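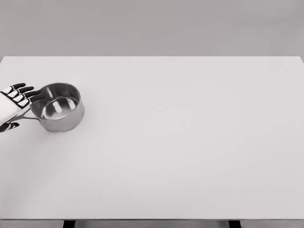

I've been cleaning watches for long enough to distrust any oil that promises to let you skip the cleaning, and I distrust the Ağca stuff more after reading the Drirkham thread than I did before. Before I get to it, one point on benches, as the two subjects have got tangled up. Several of you credit the oil with results that I'd put down to having tidied up at the same time. If you go over to a bench like the one at the top, pale and matt with no seams and only a plain grey wall behind it, then of course you'll lose fewer screws and pick up less fluff, and of course the watch will run better afterwards. That's the bench doing the work. I'd want the two changes made months apart before I believed a word about either.

On Sunday Florian Fuchs wrote:

> I have now done a whole tray of movements with the Ağca oil and I am
> converted. The maker says it carries old residue away from the pivot as
> it goes in, so for a watch that is only a bit sluggish you need not
> strip it. I put a drop on each train jewel of a Skosetano 418 that had
> been stopping every night and it has run ever since. Amplitude came up
> straight away. The leaflet says good for 4000 hours without attention.
>
> I know some people here will want to do it the long way for ever, but
> is it not possible that the chemistry has moved on? We do not use
> whale oil any more either.
>
> Also the man at the Drirkham fair told me two workshops in Wovilton
> have gone over to it completely.
>
> Florian

Florian, I'm glad it's running. I'd be more glad if you'd tell us what you found when you took it apart, and I suspect you haven't taken it apart.

Start with the amplitude. Put a drop of nearly anything thin on a dry pivot and the amplitude comes up straight away. Lighter fluid will do it. My uncle used to do it with sewing machine oil and charge people for it, and the watches went out of the shop ticking beautifully. A fair few came back. What you've measured is the first hour, and the first hour is never the trouble. The old oil goes brown and sticky and holds grit against the steel. If fresh oil softens that lot, where does it go? The leaflet says it is "carried away". Away to where? There's a jewel with a little cup in it and a pivot through the middle. Nothing in there drains. I can only think it spreads out over the plate, taking the fresh oil along with it, and then you've got a dry pivot and a dirty plate, where before you only had a dirty pivot.

Then the 4000 hours. Do the sum. A watch that's worn and wound every day gets through that in less than six months. If I sold a customer a service that was good for less than six months I'd expect to see them back at the counter in a temper. I don't know whether the people who wrote the leaflet meant it as a boast, or whether somebody in the office thought it looked like a big number. Either way they don't say what sort of watch, what position, what temperature, or what was wrong with it at the end.

I did buy a bottle, so this isn't all grumbling from the armchair. I tried it on one movement, a 418 like yours, out of the scrap drawer. It had plainly been wet at some point and I wouldn't have trusted it with anyone's money. I oiled the train without cleaning, exactly as the leaflet says, and left it dial up in a covered dish. It went well for a fortnight. Then the rate began to wander, and when I stripped it the underside of the third wheel bridge had a film over it that you could have written your name in. The centre pivot had a dark ring. I cleaned the lot in the usual way and oiled it with what I always use, and it went back to being an ordinary, slightly worn 418.

One watch proves nothing, I know. A tray of watches that haven't been opened proves nothing either, and at least I looked.

As for Wovilton, I rang the only repairer I know over there and he'd never heard of it. Perhaps it's two others. I'd take it more kindly if the man at the fair had given names, and if he hadn't been standing behind a table of bottles when he said it.

You ask whether the chemistry has moved on. Yes, it has, and I've moved with it where I could see the benefit. I was slow to give up the old natural oils and I was wrong about that, as at least one person on this list enjoys reminding me. The modern ones stay put far better and don't go off in the bottle. But they were sold to us as better oils to go on clean parts. Nobody I took seriously ever said they'd do the washing up as well.

What would change my mind:

Two movements of the same calibre, in the same sort of state, one stripped and cleaned and one not, both given the Ağca oil. Rate and amplitude written down every week in the same positions, fully wound each time. Then both taken apart at the end, with the plates looked at under the glass by someone who hasn't been told which is which. If the uncleaned one comes out as tidy as the other I'll say so here and buy the next bottle at full price.

I've got a second 418 I can put towards it and would swap for a runner in poor condition, make not important. Mainspring must be sound. Please don't send me anything with a family story attached.

To whoever asked off list about the screw threads on the Skosetano 3926: no, they aren't the same as the 418, whatever the old parts sheet says. The case screws will go in two turns and then bind. Stop there and back it out gently, or you'll be drilling.

And Florian, please do open yours up. Start with the third wheel, and post what you see even if it makes me look a fool.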